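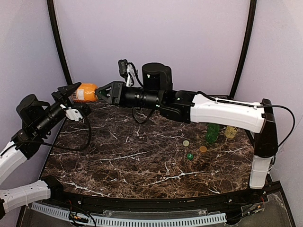

Week 6 — Packaging and the shelf
Intro to Consumer Goods Marketing, section 2
Notes by Yuzhen Ding, slides from Jinlong Jiang's version of the course

Quiz back Wednesday. If your score looks wrong come see me, don't email.

1. Where we left off

Price tiers. Grostari sells the same drink in three sizes, and the middle one moves most. We said anchor effect. Somebody asked if the big size is there only to make the middle look sensible — partly, yes. Keep that in mind for the case.

2. What a package has to do

Hold the stuff. Survive the truck. Stack. Get picked up. Say what the law says it has to say. In that order for the factory, in nearly the reverse order for the marketing people, and most of the fights in a company like Rurach come out of that.

Terms you need:
Primary package: touches the product.
Secondary: groups the primaries (the six-pack ring, the carton).
Tertiary: pallet, wrap, whatever the store never shows you.
Facing: one unit visible at the front of the shelf. Two side by side = 2 facings, even if there are ten behind them.

3. Color and category codes

Shoppers sort by color before they read. Orange usually gets read as citrus, green as lime or apple or tea, depending on the aisle. Break the code and you get noticed, but you may get noticed as the wrong thing. The reading by Govindasamy has the long version, chapter 3 only.

Translucent vs opaque. See-through lets the product do the selling, good if the product looks good. Bad if it seperates. Light can also be a problem for some drinks, so check with the food people first.

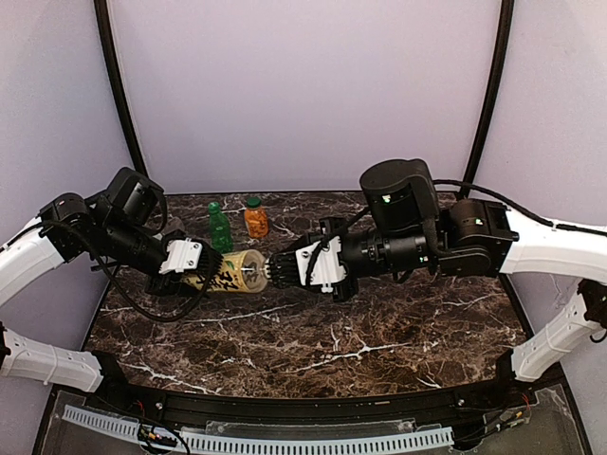
Fig. 2. Translucent cup with large brush-style lettering; green and orange bottles behind.

Lettering. Brush styles say handmade, or traditional, or fresh, even on stuff made by the million. Big characters read from across the aisle. Small ones only work in the hand. Decide which distance you are designing for — you rarely get both.

4. Case: Edosbridge

Store test, one chain. Old label sold 590 units in the test period, new label 2,770. Sounds great. But the new label also got an end-of-aisle display and the old one didn't. So what did the label do? We can't say from this. Write down what you'd need to run it again properly. Same location, same price, same weeks, at minimun.

Also 158 shoppers were interviewed at the exit. Most said they "liked the color". Liking is cheap to report. Did they buy it? Seperate question, and the survey didn't ask.

5. For next time

Read Govindasamy ch. 3, skip the appendix.
Pick one drink you buy a lot. One page: what does the package tell you before you read a word. Sketch is fine, phone photo is fine.
Groups for the December project go up after class. No swaps once they're posted.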